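Zwischenbericht Haushaltsaufgaben, Projekt Jirnora
Stand Ende März
12 Kommentare · 31 mal geteilt

Kurz vorweg, weil der Bericht diesmal knapp ausfällt: Arbeitspaket 2 (Textilien) läuft, Arbeitspaket 3 (Geschirr) hängt. Zahlen zu den Textilien unten, der Rest kommt mit dem nächsten Bericht. Kostenaufstellung geht separat raus.

Zur Grundfrage der Förderung, ob Maschinen Hausarbeit schon übernehmen können: einzelne Handgriffe ja. Einen ganzen Arbeitsgang ohne jemanden daneben – nein, noch nicht. Daran hat sich seit dem Herbst weniger geändert als gehofft.

Textilien

Ausgewertet sind 382 Durchläufe mit Tüchern, alle in der Testwohnung, alle mit dem gleichen Ablauf: Tuch vom Stapel nehmen, anheben, ausschütteln, ablegen, einmal falten. Ohne Eingriff bis zum Schluss gekommen: 264. Als Eingriff zählt bei uns alles, auch wenn jemand nur eine Ecke zurechtzupft. Closaver zählt das großzügiger, deren Zahlen sind mit unseren also nicht vergleichbar, bitte in der Übersicht für den Beirat nicht nebeneinander stellen.

Greifen ist nicht mehr das Hauptproblem. Der Zweifingergreifer bekommt weichen Stoff inzwischen meistens beim ersten Versuch zu fassen, manchmal allerdings zwei Lagen auf einmal. Schwierig wird es danach. Sobald der Stoff in Bewegung ist, verliert die Erkennung die Kanten, und ohne Kante kein zweiter Griffpunkt. Bei schnellen Schwüngen liefert die Kamera am Handgelenk praktisch nur noch Schlieren. Langsamer fahren hilft der Erkennung, dann fällt der Stoff aber nicht auseinander.

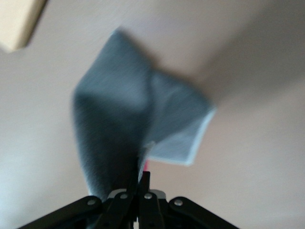 Ein heller Saum macht dabei mehr aus als gedacht. Tücher mit abgesetztem Rand findet das System auch noch, wenn der Rest schon verschwimmt, bei einfarbigen ohne Rand rät es. Für den Alltag taugt das nur bedingt, wir können den Leuten ja nicht vorschreiben welche Handtücher sie kaufen. Vorschlag: nächste Testreihe zur Hälfte mit Tüchern ohne sichtbaren Saum, sonst rechnen wir uns das Ergebnis schön.

Zweiter Punkt, der Griff selbst. Wird das Tuch an einem Zipfel gepackt und gerafft, bleibt dort ein Knäuel, das beim Ablegen mit unter den Stoff gerät. Danach ist jede Faltung schief. Versucht haben wir: vor dem Ablegen leicht öffnen und nachfassen (bringt etwas), Ablegen über die Tischkante (bringt mehr, braucht aber Platz), zweiter Arm (nicht im Budget). Die Tischkante bleibt vorerst drin.

Zeit pro Tuch liegt im Mittel bei 42 Sekunden. Von Hand geht das in einem Bruchteil davon. Wir würden die Zeit im Moment nicht als Ziel führen, erst muss die Quote hoch.

Geschirr

Kaum Fortschritt. Die neuen Fingerbeläge von Grudine kamen verspätet und passen erst nach Nacharbeit, eine Seite sitzt immer noch nicht sauber. Nasse Teller haben wir deshalb zurückgestellt. Trockene Becher einräumen geht, solange der Korb leer ist. Mit halb vollem Korb plant der Arm Wege, die es nicht gibt, und bleibt stehen. Besser stehenbleiben als Scherben, aber ein Ergebniss ist das nicht.

Werkstatt und Laden

Der Versuch im Lager von Tautahi (Regale auffüllen, Lappen und Putzmittel nachlegen) ist vorbereitet. Zugang geklärt, Versicherung geklärt, Strom am Stellplatz fehlt noch. Geplant sind 8 Wochen. Ich erwarte dort bessere Werte als in der Wohnung – gleiche Regale, gleiche Packungen, immer dasselbe Licht. Lappen sind auch dort Stoff, da nehmen wir die gleichen Probleme mit.

Was wir brauchen

– Freigabe für die Verschiebung von Geschirr in die zweite Jahreshälfte. Ohne die stimmt der Meilensteinplan nicht mehr.
– Entscheidung über eine zusätzliche feste Kamera über dem Tisch. Angebot liegt bei. Damit wäre die Kantensuche nicht mehr allein am Handgelenk aufgehängt.
– Rückmeldung ob die Rohdaten schon jetzt an Closaver gehen dürfen oder erst nach Abschluss. Die fragen regelmäßig nach.

Risiken wie gehabt. Neu dazu: Verschleiß an den Gelenken des Greifers. Nach den vielen Schüttelbewegungen ist Spiel drin, noch wenig, wird aber beobachtet. Ersatzsatz ist bestellt, Liefertermin offen. Falls der zweite Greifer bis dahin auch Spiel bekommt, pausieren wir das Ausschütteln und machen nur Ablegen und Falten weiter.

Auswertungstabelle folgt noch, die Spalte mit den Doppelgriffen muss ich nochmal durchgehen, da sind Einträge verrutscht.

Kommentare (12) · Teilen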